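Chapter 6
When the Grip Fails: Dropped Loads and Lost Power
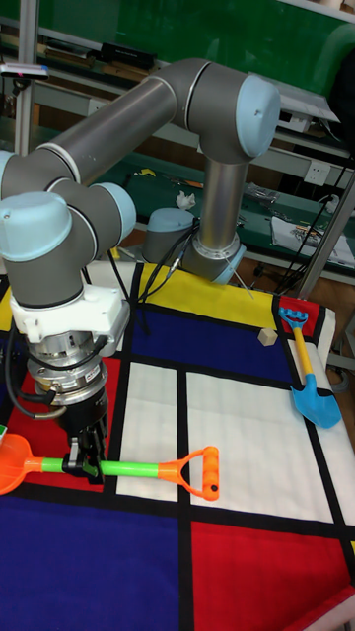 A gripper that loses its hold can injure a person as surely as an arm that moves without warning. This chapter studies one such failure, recorded at the Feltport training laboratory in December. Students there practiced with light objects, and an arm holding a toy shovel by its green shaft, with the orange blade on one side and the handle on the other, shows why the point of grip matters: a long object can turn between the fingers when the arm speeds up. At Feltport the load was a steel bar held near one end. Power to the gripper was cut during cycle 500, the fingers relaxed, and the bar struck the floor 18 inches from a student's foot.

The laboratory supervisor, Euan Strachan, had tested the emergency stop that morning. The test was made with an empty gripper and did not reveal the fault. Section 6.1 reviews the events in order. Section 6.2 explains how a gripper should behave when power is lost. Students should read the safety rules in Chapter 5 before they begin.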